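**Two-arm setup yanks the chair sideways when one gripper lets go early. Where do I even start?**

Posted by **parquet_pilgrim**, Thursday evening

Hi everybody, first-time poster and a longtime lurker, so please bear with me if this runs long. I look after a two-arm robot at a small shop called Flelodcombe, and for the past month the job has been moving an office chair in and out from a desk. Each gripper takes one armrest, both close, and then the two arms pull together. Simple enough on paper!

Most of the time it goes beautifully. But every so often the left gripper opens while the right one is still holding and still pulling, and the chair swings around on its casters toward whoever is standing at that side. We logged 56 runs this week and it happened on 11 of them. The last time, the armrest caught me on the hip. No harm done beyond a bruise, but it scared me enough that I've shut the job down until I understand it.

The controller log says "grip lost, left" and nothing else. The right arm doesn't seem to care at all and finishes its move. I have already swapped the fingers on the left side, cleaned the armrests with a mild soap, and slowed the whole thing to 40 percent speed (which helped my nerves more than it helped the problem). I'm putting up some pictures of the work so you can see what the arms have to do.
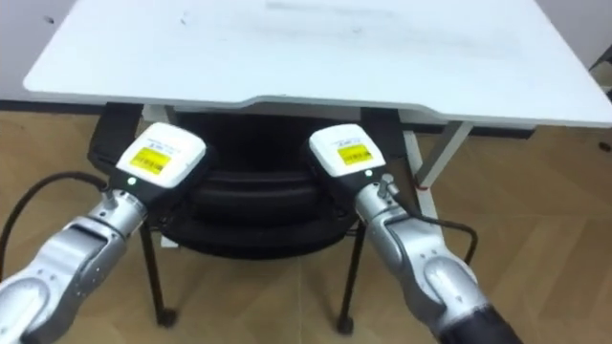
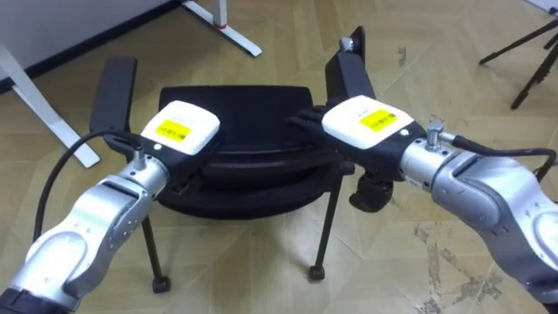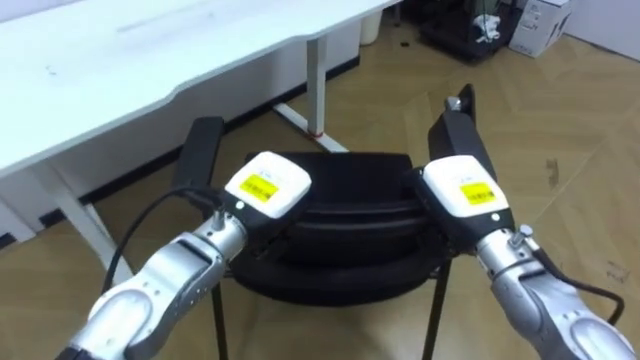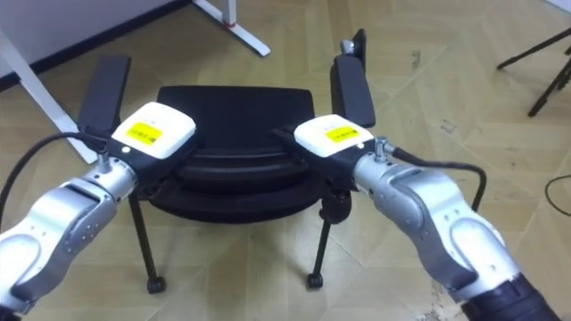

*The two arms and their grippers on the chair job, with the black gripper cables looping off to the sides.*

Is this a gripper fault, a cable fault, or am I asking for something silly? And is there a sensible way to make the second arm stop when the first one drops out? I would be so grateful for any pointers.

---

**millwright_maggie**

Oh, I'm sorry about your hip! Please keep it shut down for now, you did right.

I'd take your two problems separately, and do the dangerous one first. The dropped grip is a nuisance. The arm that keeps pulling afterward is what hurt you. On our cell at Jarkmont the two arms each ran their own program and only shared a start signal, so when one faulted the other went merrily along with its move. If yours is set up that way, you need the "grip lost" signal from either side to stop both arms, and you need it done in the controller's stop logic and not as a line in the job program that might get skipped. Ask whoever installed it before you touch that part. Then test it with no chair at all: start the pull at the lowest speed you have, trigger the fault on the left by hand from the control panel, and see that the right arm quits. Do the same the other way around. And tape a line on the floor that people stay behind while it runs, please.

As for the fault itself, I would look hard at the left cable. That's a long loose loop, and the connector sits right by the wrist where it gets worked on every move. With the power off and locked out, unplug it, look for a bent pin, and seat it again until it's snug. If you have a spare cable, swap it. If you don't, trade the left and right cables with each other and see whether the fault moves over to the right side. It took us 30 runs to be sure with ours, so don't give up after three or four good ones.

---

**gus_in_nalstead**

Had this. Bad cable. Replaced it, all good.

---

**slowlane_fixer**

I agree with most of what Maggie wrote, but I'd check one more thing before you order parts. An armrest can tilt or flex when you pull on it, and if the two arms aren't pulling evenly, one gripper ends up doing most of the work and the armrest slides out of the fingers. Your log would say "grip lost" for that too, at least on the Boonyarit controllers I know. Look at where in the move it happens. If it's always at the start of the pull, I'd suspect uneven load. If it's scattered all over, I'd go with the cable.

Also, give each armrest a wiggle by hand with the robot powered down. I spent most of a January chasing a fault in the software and it was two loose screws under a seat. My wife still brings it up.

---

**parquet_pilgrim**

Thank you all so much! I went back through the log and nine of the 11 are in the first second of the pull, so I'm leaning toward uneven load, but the cable gets swapped tomorrow anyway. The installer is calling back about the stop signal, and nothing moves until that's sorted. I'll post again once I have the test runs.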